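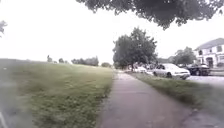

How often does a sidewalk edge need to be cut back?

Twice a year is enough for most lawns, once in late spring and again in September. If you let it go longer than that, grass and weeds root in the soil that collects on top of the concrete, and you end up doing the job with a spade.

Tools for the job

A half-moon edger or a flat spade, a stiff push broom, a square shovel, a wheelbarrow and a pair of gloves. A string trimmer is fine for touch-ups but it won't move packed soil. If you own a powered edger, set the blade no deeper than 2 inches and wear eye protection. The Jenness half-moon edger has a wide tread on top and is easier on the foot than the older style with a bare steel lip. Sharpen the blade with a mill file before you start and again halfway through a long run.

Pick a day after rain. Damp soil cuts cleanly. Dry clay will fight you the whole way, so water the edge the evening before if the weather hasn't helped.

Cutting the edge

1. Sweep the walk so you can see where the concrete really ends. On an old sidewalk the lawn may have crept in by several inches.

2. Stand on the concrete facing the lawn. Set the blade against the edge of the slab and push straight down with your foot. Rock it side to side, lift, move over most of a blade width and repeat.

3. Work in stretches of 5 feet. Cut, then go back and slide the shovel under the loose strip while the cut is still open.

4. Knock the soil off the roots and put it in the wheelbarrow. It can go into low spots in the lawn. The turf goes on the compost pile, grass side down.

5. Where the edge has worn down to bare soil, scratch the surface with a rake and sprinkle seed. Any tall fescue mix will take some foot traffic. Badawi sells one for verges that does well in part shade.

6. Pick up litter before you mow. Paper that goes under a mower turns into confetti and takes ten times as long to collect.
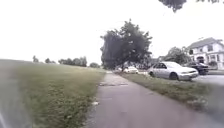

Stains and dark patches

Dark marks on concrete usually come from leaves, mildew, oil or plain dirt. Try the mildest thing first.

Leaf and mildew marks: Scrub with warm water and oxygen bleach powder, mixed as the box says. Leave it for 20 minutes and keep it damp, then scrub again and rinse. Keep the rinse water off young grass.

Oil: Cover with clay cat litter, grind it in with your shoe and leave it overnight. Sweep up and bag it. Follow with dish soap and a stiff brush. Old oil may need two or three rounds, and some of it will stay.

Mud: Let it dry and sweep it. Hosing mud only spreads it along the joints. Mud that keeps coming back in one place means water is sitting there. Cut the edge lower at that point so it can drain off the slab.

Cracks

Cracks narrower than a pencil can be filled with a pourable concrete crack sealer. Nendard makes one in a squeeze bottle that is easy to control. Pull out any weeds, brush out the grit and let the crack dry for a full day. Fill in two thin passes.

Wider cracks and broken joints want a patching compound and a margin trowel. Jamico patch is gray when wet and dries lighter, so don't judge the color until the next day. Old repairs nearly always show. If one slab sits higher than the next, leave the patch alone and call the city. In many towns the public walk belongs to them, and you may need a permit to touch it.

Under trees

Sweep more often here. Wet leaves left on concrete for a week will mark it, and they are slippery underfoot.

Updated 29 June 2020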